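Fórum Casa e Arrumação > Lavagem à mão
Tópico: Bacia na mesa ou no lavatório?

tetar_178
Estou sem lavatório no quarto até maio, por causa das obras, e tenho de me arranjar com uma bacia em cima de uma mesa de madeira clara. A minha dúvida é o tamanho. Quanta água dá para pôr sem molhar tudo à volta? E as coisas de higiene ficam na mesa ou noutro lado?
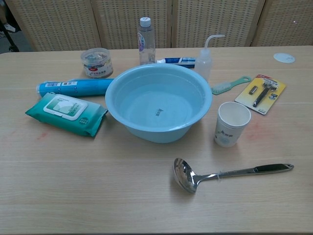
Marcela Polák
Moderadora da secção -- 2130 mensagens

Eu uso uma bacia redonda de plástico azul-claro, com rebordo largo e enrolado. Fica perto do centro da mesa e o resto vai para os lados e para trás: pasta de dentes, garrafa de água, o frasco de esguicho com o bico comprido. O rebordo largo ajuda a pegar nela quando tem água. Não a encho até cima, porque depois é preciso levá-la para despejar.

matousek
Não concordo com a mesa. Madeira e água todos os dias não combinam. Tive uma assim e ao fim de um inverno estava manchada. Um banco de plástico custa pouco e resolve.

Marcela Polák
Depende do acabamento. A minha levou duas demãos de verniz e passo um pano no fim. Num banco tenho de me dobrar, e as costas já não deixam. Quanto às coisas de higiene, o que se usa molhado fica ao pé da bacia. 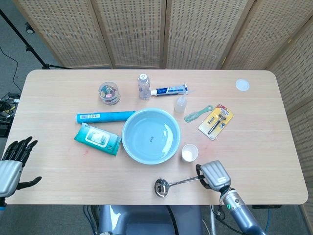

O pente e a lâmina de barbear ficam do lado direito, as toalhitas do lado esquerdo. A lâmina só sai da embalagem quando é precisa. Os frascos altos ficam atrás, senão derrubo-os com o cotovelo.

Delia Bogdan
Eu tirava tudo da mesa menos a pasta e o pente. Um cesto no chão chega, e limpa-se a mesa de uma vez só.

matousek
Nisso estou com a Delia. Quanto mais coisas, mais cantos para secar.

Marcela Polák
Cesto no chão não quero -- prefiro ter tudo à mão. Cada um faz como lhe dá jeito.

tetar_178
Obrigado a todos. Vou experimentar na mesa com uma toalha velha por baixo. Se manchar, passo para o banco.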